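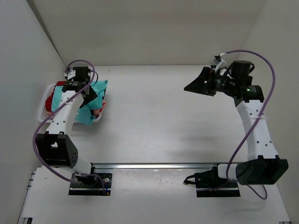 Clalance G2 Gripper Set for Small Two-Arm Stations

Set of 2 black grippers with wedge-shaped fingers, for light servo arms. Each one comes with a bracket for a small wrist camera.

We compare this set with our older Bornby fingers on cloth picking from a plastic basket. Cloth is a difficult material for a gripper, so we think it is a fair test. The narrow tip goes between the folds more easily than the Bornby tip, which is flat and wide. For hard boxes the Bornby is still the better choice.

Weight of one gripper: 358 g
Mounting screws: 5 per gripper, included
Camera bracket: included, camera sold separately
Delivery: 20 working days

Please leave enough free cable at the wrist - a short cable pulls on the camera when the arm turns. The fingers can be changed without removing the wrist motor.

For questions about fitting, write to Dragica Stojanović at the Wikdale workshop. Orders received before noon are confirmed the same day.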